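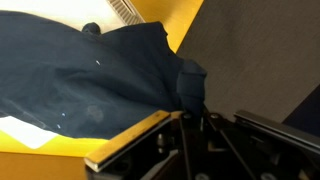
Automation / Features

The Long Wait for a Machine That Does Laundry

Folding is the household chore that robotics labs return to most often, and the one on which progress is hardest to measure. A plate has one shape. A sweatshirt has as many as there are ways to drop it, and a dark one hides most of its own geometry from a camera.

At Nirkero, a small automation company in Nurberg, the test is plain. A garment is put down on a table in no particular arrangement, and a two-finger gripper has to find an edge, lift, spread and fold. On towels, the current system completes 70 of 100 attempts without help. On long-sleeved tops the number is 41. On hooded garments it is 37, and the engineers there do not expect it to rise quickly.

"The fold itself is a solved motion," says Rasha Sayegh, who runs manipulation testing. "What we lose time on is the first grasp. If the fingers close on two layers when you wanted one, every step after that is wrong, and the arm has no idea."

Thick knit makes this worse. A cuff and a bunched hem can give nearly the same depth reading, and navy or black fabric returns little contrast in the creases. Nirkero mounts a camera at the wrist so that the view improves as the fingers approach. The drawback is that the fingers block part of that view at the moment of contact. The team's software, called Rakel, fills the gap by comparing finger position with motor current during closing. One layer of fleece and two layers of fleece differ by a small but usable margin. One layer and two layers of thin cotton do not.

Speed is the other problem. A person folds a sweatshirt in a few seconds. The Nirkero arm needs several minutes, most of it spent on regrasping.

Commercial laundries are a likelier first customer than homes. Ateş, a linen service that has followed the trials since July, handles flat goods in a few standard sizes and already feeds them to folding machines. Its interest is in the step before that, where staff pull single items out of a tangled pile.

"I don't need it to fold a hoodie," says Joelle Abou Jaoude, the operations manager. "I need it to pick up one pillowcase and hand it over by the corner – all night, at the same rate."

Sayegh considers that request realistic. Picking needs one good grasp, and a failed one costs only a retry. For the domestic version she declines to give a date. The next round of tests covers zippers.

212 shares | 18 comments

Contact the editors | All rights reserved | Back to top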